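Chapter 3
Paper, Damp and Time

Most of the paper in the world is not in archives or libraries. It is in homes, on shelves, in drawers and in boxes under beds. This chapter deals with what happens to it there, and with the simple measures that slow the damage down. Chapter 2 covered how paper is made and why some papers are stronger than others. You will need the terms from that chapter, in particular fibre, size and filler.

By the end of the chapter you should be able to explain how paper takes up moisture from the air, describe how acid weakens it, and choose a sensible place in an ordinary house to keep a collection of books.

3.1 Paper and the air around it

Paper is made of plant fibres, and plant fibres take up water. A sheet left in a damp room gains moisture until it is in balance with the air. When the room dries out, the sheet gives the moisture back. The fibres swell as they take water in, mostly across their width, and shrink as they lose it. One such change does little harm. Years of them cause sheets to ripple and covers to warp.

The Wundholm house survey, which we return to in Chapter 5, looked at 357 books kept in private homes. Yara Issa, who led the work, recorded where each book was kept as well as its condition. Books on outside walls were in worse condition than books on inside walls of the same room. The worst were in kitchens and in unheated back rooms, where the air was cold and damp from November until spring.

Relative humidity is given as a percentage. At 100 per cent the air can hold no more water vapour, and any further cooling will leave water on cold surfaces. Mould can start well before that point, so a wall that looks dry may still be a poor place for a bookcase.

3.2 Acid in the sheet

Cheap paperbacks are often printed on paper that contains ground wood. This keeps in the lignin, which turns yellow in light and air. Acids form as the paper ages, and they cut the long chains of cellulose into shorter ones. The sheet loses its strength and in the end breaks when folded - often first at the corners, where readers turn the page.

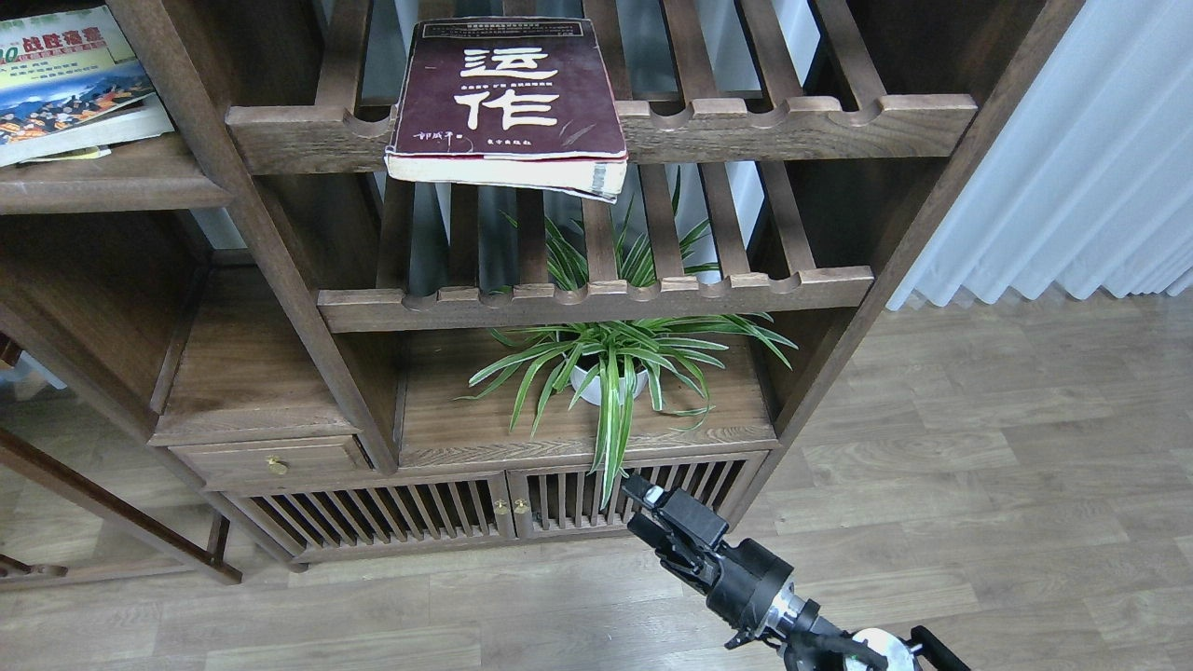
Does a yellow page mean that a book is about to fall apart?

Yellowing shows that the paper has aged, but it is a poor guide to strength. Some yellow sheets still fold well, while some pale ones crack at the first crease.

3.3 Shelves and support

A book block is heavy for its size, and a paperback cover gives it little help. Thick volumes should stand upright between others of similar height, or lie flat with the whole of the back cover supported. Leave a gap behind the row so that air can move.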